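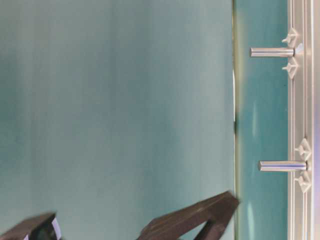

VISITS & OPEN DAYS

Surarano open house: a morning with the Isilau bench kit

Posted 2021-08-02

Writing this up fast before I lose my notes. Drove out to Bustamante for the Surarano open house, left before six, got there with ten minutes to spare. Parking is behind the building, not in front, whatever the invite says. Sign in, safety glasses, sticker, coffee from an urn. Maybe forty people. Mostly small shops like us, a few from schools, one group in matching polo shirts who asked all the good questions.

I went for one thing, the Isilau kit. That's their bench-top arm package, small arm, two-finger gripper, a frame you bolt together yourself, a controller box and the teaching software. We've been going back and forth at Rusholm about whether something like this could take over pin loading on the small fixtures. So this is a report for the people back at the shop and anyone else on the fence.

First hour was talk. Slides. Company history, skip it. Useful part was the price sheet, handed out at the end when half the room had already gone looking for the bathroom:

Base kit, $2,422
Base kit plus second gripper and spare fingers, $3,424
Rail and fixture pack on its own, $1,224

Prices are before shipping. Arm is included in the base kit, I asked twice. Cheaper than I expected and that makes me a little nervous.

Then the floor. Four stations, you rotate in groups. Ours started at the rail station and I ended up staying there through most of the second rotation too, they didn't seem to mind.

The fixture is plain slotted aluminum, same sort of framing we have all over our shop, with polished pins sticking straight out from it and little white plastic clips on either side of each pin. Teal surface next to it. Dark fingers on the gripper, angled, with a cut-out in the one I got a good look at. Nothing exotic, and I liked that. If a clip breaks I don't want to wait on a boat.

How you teach it: hold the arm, squeeze a button on the wrist, push it to where you want, let go, press save. Do that for each stop. Then it plays the stops back and you fix the ones that are bad. Their guy had a simple pick and place going in a few minutes. I took a turn and needed a lot longer, my approach angle was off and I kept coming in too flat. With a short pin next to a rail you really want to come in square to it or the finger bumps the framing. The software shows you the angle as a number but the number is tiny and down in a corner. Asked if you can make it bigger. You can't. They wrote it down.

Things I liked

The wrist button. Good feel, works with gloves on.

Slow mode. There's a slider and it really does go slow, I could follow the fingers the whole way in with my eyes and stop it before it touched. For training new people this matters more to me than top speed.

Fingers swap with two screws. Same hex key as the frame. Somebody thought about that.

The manual is on paper. A real one, spiral bound, lays flat. 13 pages for the first setup and I read the whole thing over lunch. The wiring page is clear. The page about squaring the frame is not so clear, the drawing shows the bracket from behind and the text talks about it from the front.

Things I didn't like

Backing out of the software to change one stop. Too many screens. You save, you exit, you go in again, you find your stop in a list where they're all called Point and a number. You can rename them but it's in another menu.

Light. Polished metal gives back a lot of glare, and the optional camera add-on had a hard time with it at the next station over. They were fiddling with a desk lamp and a piece of cardboard. Might be fine once it's set up right, but I would not buy the camera part on what I saw. For our fixtures we don't need it anyway, everything sits in a known spot.

Noise. The arm is quiet, the controller fan isn't. On a bench at head height you'd notice by the end of a shift.

Reach. Okay for one fixture, tight for two side by side. Our double fixture would be right at the limit and I don't trust the limit on any of these. I measured with my own tape and got a bit less than the brochure – could be how I was holding it.

Lunch was sandwiches, good ones. Sat with the school people. They had bought an earlier version of the kit in April and mostly used it for teaching, said it had been dependable but that you go through clips. Kids overtighten things and then pull. They buy the clips by the bag now. Surarano sells them and so do other places. Worth remembering if we order, get a bag at the same time.

After lunch, questions. What I got, in no order:

Warranty is one year on the arm and controller, nothing on fingers or clips. Fair enough.

Software updates are free for the first year, then there's a fee, and they would not say how much. "Still being worked out." I'd want that in writing.

It runs without an internet connection. Good. Our back bench has no signal to speak of.

Replacement fingers you can make yourself, they give you the drawing. Bolt pattern is simple. I could see us cutting a narrower pair to get in between pins that sit close together.

Lead time, three to five weeks, they say. One of the polo shirt people laughed at that, so ask around.

There's a loan program. You put down a deposit and have the kit for a month, and if you keep it the deposit comes off the price. This was mentioned once, near the end, almost in passing, and I think it's the best thing on offer. I asked for the form and got it.

Where I come down. For one person loading small pins all afternoon I think the base kit could do the job, at our speeds, on our single fixture. Not the double. I would not get the second gripper to start. The rail pack we don't need at all, we have a rack full of framing and I can match the slot size, I brought home a short piece to check aginst ours. Setup would be a day, maybe a day and a half with the frame instructions being what they are.

What I still don't know: how it holds up over weeks. An open house isn't going to tell you that. I asked to see a used one, something with hours on it, and they said there was one in the service room but the service room was locked. Should of pushed harder on that.

Left a bit after two. Traffic bad all the way past the river.

For the Rusholm crew: price sheet, manual copy and loan form are in the blue folder on my desk. Piece of rail is on top of the folder, please don't walk off with it. If you have a fixture you want tried during the loan month, write it on the sheet by the door with the pin diameter and how far apart they sit. If enough go on the list I'll send the form in.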